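Are we anywhere near a machine that does the boring jobs?

kettle_and_toast
Serious question. My sister-in-law has ordered a Dotano floor thing for 600 quid and is convinced that by next May she'll have something that wipes the bathroom and refills the soap as well. I said not a chance. Who's right?

Sewwandi Miah
You are. I worked at Landport on the packing side and we had an arm that could shift 2000 identical boxes a shift without a grumble. Give it a floppy bag and it sulked. Houses are all floppy bags.

grout_expectations
Bit harsh! My Zukier mower has done the lawn for 3 summers and I've rescued it from the pond once. That's a chore, isn't it?

Sewwandi Miah
It's a chore with a fence round it. Put it in my kitchen and ask it to find the washing-up liquid.

Yuzhen Gu
I'd come down somewhere in the middle. Picking up a bottle is pretty much sorted, I reckon – two soft-faced fingers, a decent squeeze, up it comes. Where I get gloomy is everything after that. 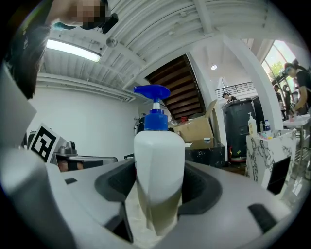 Pressing a pump is a different job from holding one. You have to push straight down while the bottle stays put, and you want your other hand under the nozzle, and then the bottle's half empty and lighter than it was last week so it tips. I do it half asleep. I'd pay good money for a machine that managed it 40 times running in my own bathroom, with my mess all over the side.

grout_expectations
So buy the foam sort with a sensor and skip the arm altogether?

Yuzhen Gu
Well, yes, I've got an Arai one by the sink and it's great. Still can't clean the bath though.

kettle_and_toast
Right, I'm showing her this thread. She'll still keep the Dotano.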